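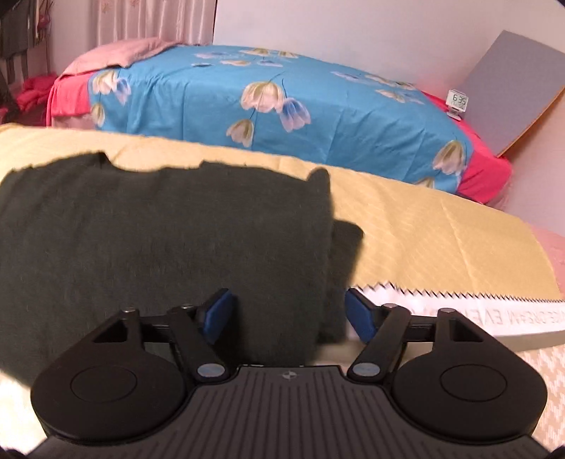 Search Fanden Type and hit enter

Hivia premiere, Harju Theater, Sastport – pre-show safety checklist

Walked 12/8/20, afternoon, before the press line opened. Comments as I went. Posting the whole thing, people kept asking what gets checked before the stars show up.

OUTSIDE / ARRIVALS

Car drop-off lane clear – OK. One delivery van had to be moved twice.
Cones at curb – OK
Fan pen barriers locked together – FAIL, then OK. Two feet sticking out into the walkway at the corner, somebody in heels is going down. Turned around, rechecked.
Fan pen spacing marks – OK. Chalk, will not survive rain.
Fan pen exit opens outward – OK
Gate 3 manned – NO at first walk. Yes at second.
Autograph table – removed. No signing this year, told the publicists again. One of them still wants "just a few posters." No.

CARPET

Length 100 feet, taped full length both sides – OK
Seams flat – FAIL at the second seam. Bubble right where everbody stops for the backdrop. Re-taped, walked it in dress shoes, fine now.
Backdrop weighted – OK. Sandbags on all legs. Black covers on the sandbags are a trip hazard in the dark, asked for white tape.
Heaters – two of four working. Clear of backdrop and of hair. Keep gowns with trains on the far side.
Light stands – OK, cables ramped. Ramp nearest the press riser rocks a bit. Swap if there's time.
Press riser rail – OK
Press riser steps – loose tread, bottom. Screwed down.
Interview spots marked, mics on poles – OK. Foam covers changed between outlets, box of spares under the riser.
Leading couple walks last – not a safety item but it moves the crowd, so put extra bodies at the pen for it. Are they together or aren't they, I don't know, stop asking me.

LOBBY

Temperature check desk – OK, spare batteries in drawer
Masks at door – OK, 300 on hand, matches the guest list
Wet floor mats – one short. Borrowed from stage door.
Step-and-repeat number two – CANCELED, was blocking the fire exit. The sponsor isn't happy.
Extinguishers tagged and in date – OK. Last tag October.
Bar – closed, shutter down, locked
Gift bags – stacked on the stairs. NO. Moved to coat check.

HOUSE

Seats 1,253, selling none, seating the 300 only. Blocked rows tied off – OK
Ties are ribbon, people will untie them. Ushers told.
Aisle lights – out on left side, row G to row K. Bulbs coming. Do not open doors till done.
Balcony – closed, both doors signed
Exit signs lit – OK all
Exit doors push test – OK except rear right, sticks. Hip it. Logged with the theater.
Stage steps for cast intro – handrail added, white edge tape on. Director has a bad knee, person at the bottom please.
Confetti cannon – pulled. Was never on the paperwork.

BACK OF HOUSE

Green rooms, one party per room – OK
Stage door list – two names wrong, fixed by hand, list is a mess now, get a clean print
Dog – yes one cast member is bringing the dog. Water bowl out of the corridor.
First aid room – OK, key with front desk
Radios – chanel 2, all tested

STILL OPEN AT SIGN-OFF

Aisle bulbs row G to K
Rocking cable ramp
Clean stage door list
White tape on sandbags

Signed off with the above open. Second walk one hour before doors.

Comments (5)

sastport_gal: was in the pen by the corner, felt fine, freezing though. those heaters were NOT for us

redcarpetfan88: so ARE they together?? you were standing right there

popcornfirst: What kind of dog

usheronce: The rear right door at the Harju has stuck for years. Hip it is correct.

mimi_t: did the bulbs get done before doors? you never say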